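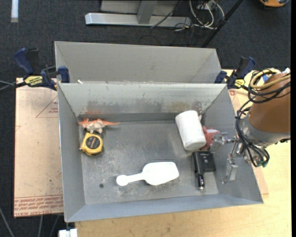 灰色金属箱里的橙白色玩具恐龙、黄色卷尺和白色塑料勺

燕麦奶打不出细奶泡,放一会儿就分层,是哪一步不对?

家里最近把牛奶换成了燕麦奶,想做坚果拿铁。做法是先把开心果酱用一点热水化开,倒进浓缩,再加打好的燕麦奶。味道可以,问题出在奶泡上。

我用的是 Toseo 的手持打泡器,三档,平时开最高档。燕麦奶是 Lulberg 的原味款,一升装,开封后放冰箱门上。每次倒小半杯,微波炉加热,再打。刚打完体积能涨起来一些,但都是大泡,像洗洁精的泡,倒进杯子几分钟就塌了,下面是很稀的奶,上面浮一层干泡沫。有时候咖啡里还会出现絮状的东西,看着像豆花,喝起来倒没有异味。

试过的办法:
换过杯子,从马克杯换成窄一点的不锈钢拉花缸,稍好一点。
打的时间从半分钟加到一分多钟,泡更大了。
加过一小勺糖,没看出区别。
用同样的打泡器打全脂牛奶,没有问题,很细。

所以打泡器应该没坏。家里有人乳糖不耐,不太想换回牛奶。也不打算买带蒸汽的机器,台面没地方放。想问问是奶的问题还是手法的问题,絮状物又是怎么来的。豆子是浅烘,如果有关系的话。

补充一下,杯子容量不大,开心果酱是无糖的,配料表里只有开心果。

煮豆子的人
先看你那盒奶的配料表。植物奶分普通款和咖啡师款,普通款脂肪低,一般不加酸度调节剂,打出来就是你说的那种大泡。咖啡师款会多加一点植物油,常见的是菜籽油,还会加磷酸氢二钾之类的东西,作用是缓冲咖啡的酸。你用浅烘豆,浅烘通常偏酸,普通燕麦奶倒进去就容易结絮。这个不是变质,但口感不好。

手法上有几个地方可以改。

一是温度。微波炉加热不均匀,边上烫中间凉,而且很容易过头。燕麦奶热过了会变稠发黏,有点像米汤,泡也留不住。我加热到五六十度就停,手摸缸壁觉得烫但还能握住。没有温度计的话,每次热 10 秒,拿出来晃一晃再热,比一次热到底好控制。

二是打的位置。手持打泡器先放在液面下一点点,让它带进空气,听到嘶嘶声,这一步 10 秒左右不够就再加几秒,不要超过 16 秒。然后把头沉到缸底偏一侧,让奶整个转起来,转 25 秒,这一步不再进空气,只是把大泡打碎。你打一分多钟泡更大,多半是头一直在液面附近,空气进得太多。最高档也没必要,沉下去以后用中间那档就行。

三是打完不要马上倒。把缸在台面上磕两下,震掉表面的大泡,再转着晃几圈,看到表面发亮像油漆一样,立刻倒。放着不动它一定会分层,牛奶也会,只是慢一些。

四是用之前把盒子摇匀。燕麦奶沉底很厉害,放在冰箱门上也一样,不摇的话前半盒偏稀,后半盒像糊。

絮状物除了换奶,还可以改顺序。先把浓缩和开心果酱搅匀,放半分钟,让它降一点温,再把奶慢慢倒进去。反过来把浓缩冲进奶里也可以试,有些奶这样不容易结。豆子换成中深烘会更省事,而且坚果味和中深烘更搭,浅烘的果酸跟开心果放一起有点打架,这是个人口味。

糖对奶泡帮助不大,不用加。

奶泡第三年
换 Iltico 的咖啡师燕麦奶,我一直用这个,没结过块。

南窗
上面讲得很全了,补充坚果酱这一块,因为楼主的情况不一定全是奶的锅。

纯坚果酱含油很高,油本身会消泡。用勺子搅开的开心果酱其实没有真正化开,油会浮到表面,奶泡一碰到就塌。可以自己做个对照:同一盒奶,同样的打法,一杯放酱,一杯不放,并排放几分钟。如果不放酱的那杯能撑住,问题就在酱上。

处理办法有两种。

第一种是把酱、热水和一点蜂蜜或糖浆放进小瓶子里使劲摇,摇到颜色变浅、看不到油花,再和浓缩混合。也可以直接用手持打泡器打这部分,打完把头洗干净再打奶,头上有油的话奶泡一样起不来。很多人说打泡器用久了不好用,其实是弹簧圈里积了油,泡一下热水加洗洁精就恢复了。

第二种是自己做开心果奶。去壳去皮的开心果泡一夜,沥干,加 860 毫升清水,用破壁机打两分钟,纱布滤掉渣,冷藏,三天内喝完。一锅用一量杯果仁,喜欢浓一点就多抓一把。滤过的奶里油脂分散得比较匀,不会浮一层油。缺点是自制的没有稳定剂,放着会分层,喝之前摇一摇,加热别煮开。我一般拿它和咖啡师燕麦奶对半混合再打,单独打起泡很弱。滤出来的渣不要扔,拌进燕麦粥或者烤饼干都可以,带一点盐味的渣不适合做甜的。

皮要去掉,不然颜色发灰,还有点涩。开水烫一分钟,捞出来用厨房毛巾搓,大部分皮就下来了,剩一点没关系。一定要买生的或者原味烘烤的,盐焗的泡多久都是咸的。

另外,如果只是想喝凉的,可以绕开这些问题。燕麦奶直接从冰箱拿出来冷打,起泡比热的容易,盖在冰拿铁上能撑一阵。结絮一般也会轻很多。我夏天基本都这么喝,Na 的那款小瓶浓缩液兑进去也行,就是偏甜,坚果酱里不要再加糖。

最后说一下保存。开封后的植物奶放冰箱里层,不要放门上,门上温度变化大。快过期的奶打泡会变差,闻着没味也可能已经偏酸,倒进咖啡更容易结絮。先看看盒子上写的开封后几天内喝完,再决定要不要换牌子。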